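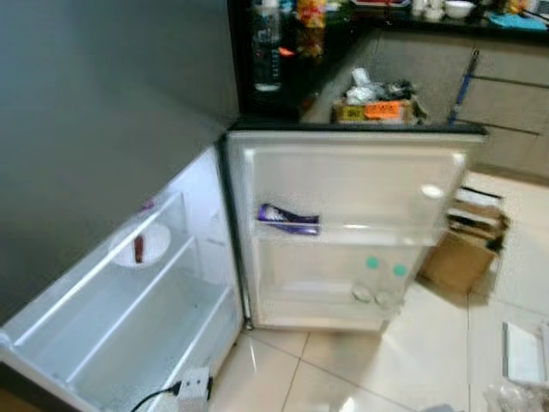 Frigobar de porta aberta, barra de embalagem roxa na prateleira da porta

Fóruns > Casa e Jardim > Cozinha > Eletrodomésticos pequenos

Frigobar na cozinha: vale a pena para quem mora sozinho?

marmelada_quente
Boa noite, pessoal! Leio o fórum há um tempão e só agora criei coragem para abrir um tópico. Estou de mudança para um apartamento pequenininho no Catcombe (quem conhece o prédio sabe que a cozinha é praticamente um corredor com pia) e queria saber a opinião de quem vive só com frigobar. Cozinho pouco durante a semana, gosto de legume fresco e faço uma panela de feijão no domingo. O que me assusta é justamente o feijão. Vi um Tuvard de 70 litros que me agradou bastante, mas a minha mãe acha loucura e já me ofereceu a geladeira velha dela umas quinhentas vezes.

vovo_do_bolo
Seja bem-vinda, querida! Vivi 6 anos com um frigobar e fui muito feliz, viu? A gente aprende a comprar menos e a comer o que tem. Eu passava na feira na quarta, trazia uma abobrinha, duas cenouras, um macinho de couve, e era isso. Nunca joguei tão pouca comida fora na vida. O feijão eu guardava em potes quadrados, que encaixam muito melhor que os redondos.

pedra_sabao
Vou discordar com todo o carinho da vovó. Tive um da Donnelly e foi um sofrimento. O congeladorzinho virava um bloco de gelo e não cabia nem uma forma de gelo decente, imagine feijão. Se a sua mãe está oferecendo uma geladeira de graça, aceite e agradeça com um bolo. Dá-se um jeito no espaço, nem que a mesa vá para a sala.

marmelada_quente
Mas a geladeira dela faz um barulho de trator, pedra_sabao! E eu vou dormir a 2 metros da cozinha...

pedra_sabao
Frigobar também faz barulho, viu? O meu estalava de madrugada que era uma beleza. Peça para ouvir um ligado antes de comprar.

tia_da_conserva
Pessoal, acho que depende muito do modelo. O meu é um Zeltero, paguei 339 reais nele usado, e me atende direitinho. Deixo as folhas embrulhadas em pano, os ovos na porta e as sobras sempre na frente, para eu enxergar. Panela inteira esqueça, não entra mesmo. Agora, congelar comida para o mês é outra conversa, aí eu fico com o pedra_sabao.

vovo_do_bolo
Ah, mas quem mora sozinho precisa congelar o mês inteiro para quê? Faça meia panela, menina! Comida fresquinha é outra coisa.

pedra_sabao
Precisa quando chega do trabalho às nove da noite, vovó :)

marmelada_quente
Vocês são uns amores, até brigando! No sábado vou medir o vão ao lado da pia e depois conto o que resolvi. A mudança é só em março, então ainda dá tempo de negociar com a minha mãe.

Tópicos relacionados
Potes quadrados que vedam bem
Como tirar cheiro de cebola da geladeira
Feijão para uma pessoa só
Cozinha de corredor: onde pôr a mesa?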